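Petit atelier, premier robot : acheter sans se planter

Quelques astuces en vrac, notées entre deux commandes. Pour ceux qui veulent automatiser un poste ou deux et qui n'ont pas le budget d'une usine.

Avant le devis

Écrire la tâche. Une phrase, pas plus. « Prendre la pièce dans le bac, la poser sur le gabarit, appuyer sur le bouton. » Si ça ne tient pas en une phrase, c'est deux tâches, donc deux budgets.

Peser les pièces. Vraiment, sur une balance de cuisine. La charge utile annoncée par le vendeur, c'est souvent sans la pince – et la pince pèse. Chez Prustico on a failli commander la taille en dessous à cause de ça.

Mesurer l'établi, la porte, l'escalier. Surtout l'escalier. Et la prise : puissance, terre, distance. Une rallonge qui traverse le passage, c'est non.

Le vrai prix

Le bras seul, c'est la partie facile à chiffrer. Ajouter : pince, doigts de rechange, support, câbles, arrêt d'urgence, protections, transport, formation. Et l'analyse de risques, que tout le monde oublie dans le tableau. Salim Kariuki garde une ligne « bricoles » dans le sien, elle est toujours pleine à la fin.

Demander trois devis, avec la même liste de postes pour chacun. Sinon on compare des choux et des carottes. Nous : Plarnton, Głowacki, Luvonetti. Le moins cher ne comprenait pas la mise en service, il fallait lire la page 6 pour le voir.

Location : à regarder si le besoin est saisonnier. Vérifier qui paie le retour et qui paie la casse. Faire préciser la date de fin aussi, certains contrats se renouvelent tout seuls.

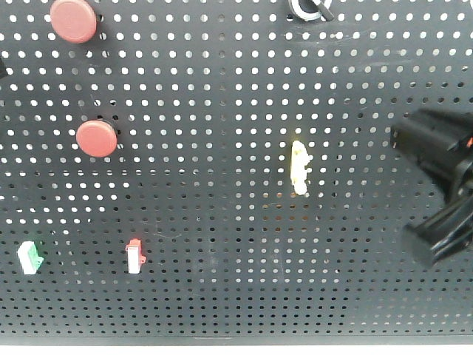
Le panneau d'essai, à budgéter avant le bras. Une plaque perforée, les commandes du vrai poste fixées dessus, et on voit vite ce que la pince sait attraper ou pas. Prendre des organes variés : boutons rouges ronds, sélecteur rotatif à manette noire, petits modules blancs avec leur bout vert ou rouge. Un bouton large et plat pardonne un doigt mal centré, un sélecteur beaucoup moins, il faut le saisir et tourner. Garder de la place entre les éléments, des doigts noirs et costauds comme ceux-là prennent du volume. Pour les références, les mêmes qu'en production, sinon l'essai ne vaut rien. Et noter les positions au feutre avant de démonter quoi que ce soit.

Pendant la démo

Apporter ses propres pièces. Les moches aussi, celles avec la bavure. Les pièces du vendeur passent toujours.

Demander à changer les doigts soi-même, devant eux, avec les outils de l'atelier. Si ça prend 14 minutes et une clé spéciale, noter la clé dans le devis.

Gintarė Kairys filme tout avec son téléphone et revoit le soir. Bonne habitude, on rate plein de choses sur le moment. Le bruit par exemple.

Côté pièces de rechange : délai, stock, prix à l'unité. Par écrit. « C'est rapide » n'est pas un délai.

Le calendrier

Ne pas faire livrer en juillet. La hotline est en vacances, l'électricien aussi. Compter large entre la livraison et la première vraie série, et laisser l'ancien poste monté en attendant. Chez nous il est resté deux mois de plus et on s'en est servi.

Prévoir les heures de quelqu'un, pas juste l'argent. Rozália Kozma y a passé ses matinées, il fallait bien que son travail à elle se fasse ailleurs. À mettre dans le budget, en heures.

Former deux personnes minimum. Une seule et c'est l'arrêt au premier rhume.

À garder dans un classeur

Numéros de série, sauvegarde du programme (sur une clé ET ailleur), schéma de câblage à jour, nom du technicien qui est venu. Étiqueter les câbles aux deux bouts, le jour du montage, pas après. Ruban blanc, feutre fin, un coup de scotch transparent par-dessus.

Pour l'entretien, une feuille accrochée à côté du poste : date, ce qui a été fait, initiales. Chez nous c'est Krisztina Vörös qui change la feuille quand elle est pleine, les anciennes vont au fond du classeur.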